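4. Course project: finding objects in a simulated house

4.1 Task and set-up

The project ran as the practical half of a final-year robotics module. Students worked in teams of 3 and wrote a controller for a mobile robot that had to move through a simulated house, find a named object and report the room it was in. Physics and rendering were handled by Drako, and each team's code talked to it through Gornora, a small message layer written for the module. No team had access to a floor plan. The controller received one colour image per step, together with wheel odometry.

Wall and floor finishes were kept plain on purpose. In an earlier version of the house each room had its own wallpaper, and several teams simply matched colours to rooms. We wanted them to work from furniture, doors and fittings, so the same rough wall finish was used in more than one place.

Rooms had to be labelled from whatever objects came into view. A close wall could take up half of the camera image, leaving the classifier to work with what remained.

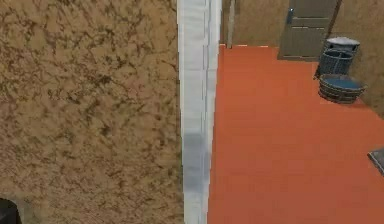 Figure 4. Robot camera view past a wall corner, with a door, a bin and a tub of water at the far side of the room.

Views of this type caused most of the early labelling errors. The classifiers had been trained on images from the middle of rooms, where walls are further off. Teams that added close-range images to their training set in March did better in the second round of tests. Teams that changed only the network size did not.

4.2 Doors and narrow spaces

Doors were the hardest part of the navigation task. A door standing open hides part of the space behind it, and a planner that treats the door face as a wall will often mark the way through as closed. The Hulov planner, which we gave out as a starting point, did this in the first round. Most teams kept it and changed the rule for updating the map, so that a blocked cell could be cleared after two views from different angles.

Long, narrow floor areas brought a second problem. With little change between one image and the next, position estimates drifted along the length of the passage. Pictures and posts were useful fixed points here, and we advised teams to track them.
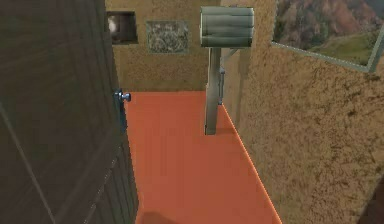 Mateos wrote in the project forum that two views were too few, and that the rule should depend on how far the robot had moved between them. After trying it, we agreed. The distance rule was made part of the starter code for the second round.

4.3 Search

Once a room had been entered, the controller had to decide where to look. The simplest method was to turn on the spot and run the detector at each step. This worked for large targets and poorly for small ones lying on furniture, where a low viewing angle makes a flat object look thin. A table-tennis bat on a mattress is a fair test of this, as its outline changes a good deal with the position of the camera.

Better results came from teams that drove to 2 separate viewpoints before giving up on a room. The cost was time. Across all teams the second round produced 1,516 logged search attempts, and we kept every log, including those from runs that ended early.

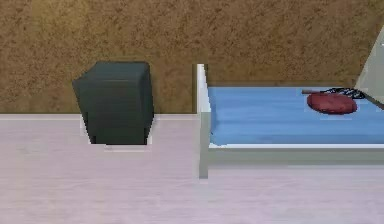
Gornora, Wed 22 December

The log archive was closed on this date, and the results in Section 5 use only the runs it contains. The place name in the dateline is that of the server on which the archive is held, which shares its name with the message layer. Runs submitted later were marked for the module but left out of the tables.

Of the teams that entered the second round, 7 completed the full task, meaning that the controller found the target, named the room and stopped without being reset. The remaining teams are included in the navigation results where their logs allow it. Marks were given for the written report and the code, and a team could pass the module without completing the task.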